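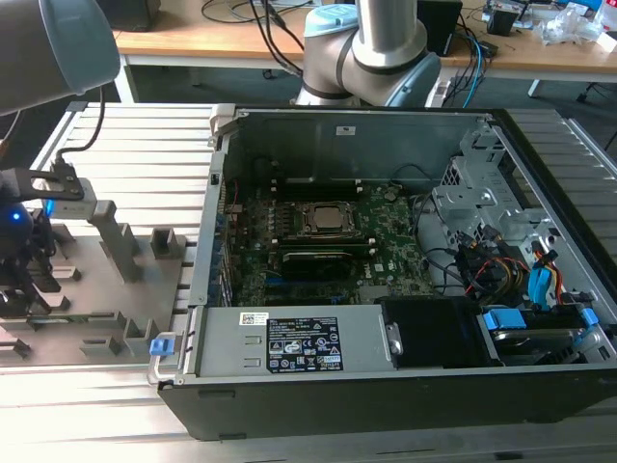
Flallow fingertip pads, 2 months in

I put a set of these on both arms of our PC teardown cell in September, and I'm pretty happy! Swapping them is easy – 2 screws per finger, then re-teach the pick points. The old Notholm pads went shiny after 2,000 picks and started dropping memory sticks. These are past 3,000 and still grip fine.

My one gripe is the screws, which are tiny and back out if you skip threadlocker. I check them every morning now. Wipe the pads with alcohol too – dust kills the grip. I'd buy them again.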